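A Wednesday at the Tretdale Open Day

I went to the open day in Tretdale by the early bus from Pavley, which takes 39 minutes if the bridge is not closed. It was my second visit. The first time I came too late in the afternoon and saw only the coffee tables and the people who were folding them. This time I was at the door before ten o'clock, and I had a notebook with me, so I can write down what I remember with more order.

The subject of the day was small storage: how people keep books, papers and shopping bags in a place that is not a library and not a warehouse. I know it sounds dry. I work with paper every day, in an office of 2 rooms, and I must say that I think about this question more than I would like. Our shelves are full, and the things which do not fit on the shelves lie on the radiator.

The entrance cost nothing. At the desk they gave me a sheet with the plan of the building and a pencil with the name Bianchini on it, the firm which had brought most of the furniture for the day. The pencil was good and I still use it. On the plan there were 3 rooms marked with letters, but the letters on the doors were different, so in the first half hour I was mostly in the wrong place. I saw a long talk about cardboard by mistake. It was better than I expected, and I learned that a cardboard magazine box should not be closer to a kitchen than one closed door.

The next room was for shelves that go on the wall. I did not stay long there. In my apartment the walls are old and I am not allowed to drill, and it is a little sad to look at things which one cannot have. A man next to me measured everything with his hand. There were also some metal baskets that hang under a table, and I liked them, but the price was given only for a full set.

Then I came to the part that I had marked on my sheet, with the file racks. A file rack is a simple thing. It is a plastic holder with several compartments, open at the top, and you put into it magazines, school books, letters, whatever is thin and does not want to stand alone. I have had one of metal for many years, from my father, and it scratches the desk. So I was curious about the plastic ones. 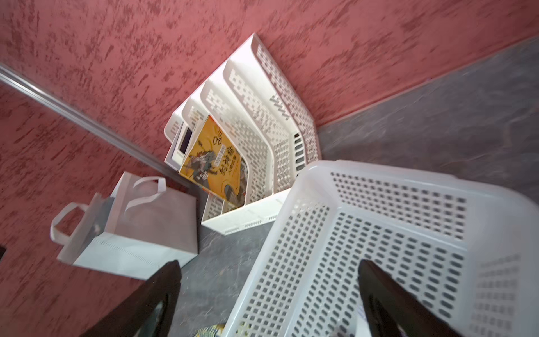
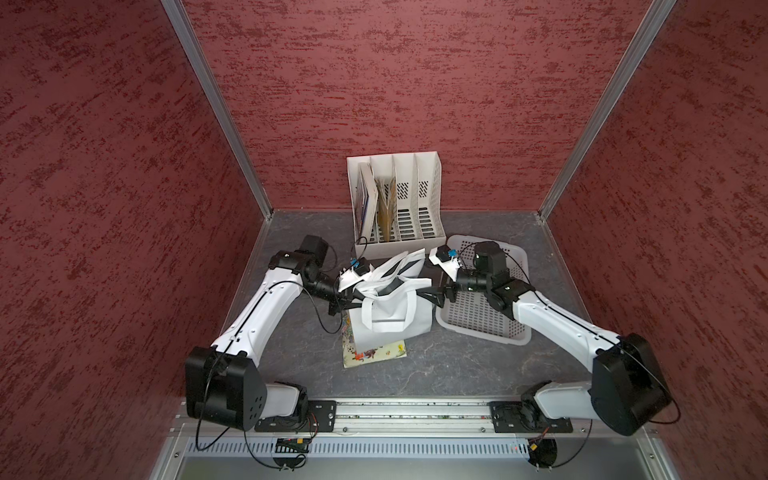 White plastic file racks with slotted dividers, standing against a dark red wall.

Can a rack of this kind hold heavy books?

It depends on how you load it. Thin books and magazines are no problem, but heavy volumes should be spread over the compartments, with the heaviest one placed where the rack has the widest support.

I copied this from the information sheet, because I had the same question in my head. At home I made exactly the wrong thing for years. All my dictionaries were on one side, and every time when I took out one letter, the whole rack moved a little toward the edge of the desk.

What I liked in the white racks is the slots in the dividers. I was told by another visitor that they are for the air and for less weight. I would add that the light comes through also, and a white rack does not look like a wall on the desk. The bad side is the dust. Small slots in rows are not quick to clean, and at home I will need an old toothbrush for this work. With a smooth box you wipe once and it is finished.

Also I noticed that soft magazines behave differently from books. A book with a firm cover can lean in its slot and keep its form. A magazine bends and opens its pages if it has too much room. I think it is best to put two or three thin ones together, or to put a sheet of card behind them. There was no advice about this on the sheet, so it is only my opinion.

I also thought about the shopping bag. In one of the places there was a white one with loop handles, standing next to the rack by the wall, and it reminded me of my own hallway. I keep a bag like this near the desk for the papers that must go out of the house. It is not elegant, but it is the only part of my system which has worked without change since I moved.

At lunch there was soup and bread, and a long line. I sat with two ladies from Jondidlow who keep 200 song books for their choir in a cupboard on the stairs. They wanted to know if it is better to stand them or to lay them flat. We did not agree. I am for standing, if the books are not too loose, and they are for flat, because in the cupboard there are no dividers.

In the afternoon there was a small sale in the hall. I wanted a rack with five compartments, but I did not know the depth of my desk, and without this number I did not dare to buy. Please measure before you go. I bought only a packet of labels and a second cup of coffee.

The bus back to Pavley leaves from the other side of the road, behind the bakery. The sign is small and I almost missed it. Next time I will bring a tape measure and the old metal rack, if it fits in my bag.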